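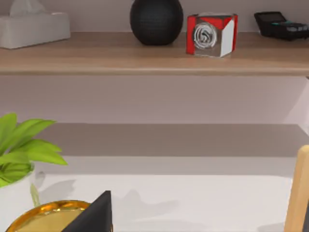

Figure 2. Rendered interior with wall shelf, tissue box and spherical smart speaker.

Last updated: 31/05/2023

Search this site Enter keyword or author Go

4. Early Departure from the Upper Stand

4.1 Setting and records

The ground at Irnberg has two seated stands, which differ in price, in roof cover and in distance from the tram stop. The lower stand was rebuilt in 2000. The upper stand is older and is reached by stairs at either end. Spectators leaving the upper stand before the final whistle must pass through one of 2 exit gates, and it is the gate records that form the basis of this section. The club made available 3878 recorded exits, covering home league matches only. Cup matches were left out of the analysis because ticket prices and seating rules for those matches were set separately.

An exit was treated as an early departure when it took place after the start of the second half and before the final whistle, and when the same ticket was not used to re-enter. Exits during the half-time break were removed. A small group of exits could not be matched to a seating block, most often where a paper ticket had been exchanged at the window on the day of the match. These were kept in the totals and dropped from any comparison between blocks.

4.2 Timing

Early departures did not build evenly through the second half. The gates were quiet in the period after the restart, and movement remained low until minute 76, after which it rose sharply and continued to rise until the end of normal time. The pattern held for wins and for losses, although it was weaker when the score was level. Matches with a one-goal margin were closer in this respect to drawn matches than to those decided by a larger margin.

Evening matches showed an earlier rise than afternoon matches. Carrillo has argued that the tram timetable accounts for most of this difference, as the last direct service toward Ferkau leaves shortly after the usual finishing time. The gate records are consistent with that view. Exits at the east gate, which is nearer the stop, rose first, and the west gate followed. It is not possible to say from these records how many of those leaving went on to use the tram.

4.3 Seat location and price

Spectators in the cheapest blocks left earlier than those in the middle blocks. It would be easy to conclude that a lower price leads to weaker attachment to the match, but the cheapest blocks are also the ones closest to the stairs, and the two effects cannot be fully separated with the present data. Meireles proposed a comparison with the ground at Sorensen, where price and stair access are arranged differently. That comparison was not completed in time for this paper.

Weather was considered as a further factor. The back rows of the upper stand are covered and the front rows are open. On wet match days the front rows emptied earlier, but many of the spectators concerned appear to have moved to free seats farther back before leaving, according to notes kept by the stewards. Seat number on the ticket is therefore a poor guide to where a person was sitting late in the match, and results by row should be read with care.

Season ticket holders left early more often than single-match buyers. The finding was reported to the club in March and has been used in planning the staffing of the east gate.

Comments

zungate_row_f: I have sat up there for years and the tram is the whole reason. If they ran one more I would stay for every corner.

M. Pohl: Were away supporters included in the upper stand totals? Section 4.1 does not say.

terrace_left: The west stairs are slower because the door at the bottom opens inward. Worth checking before you blame the score.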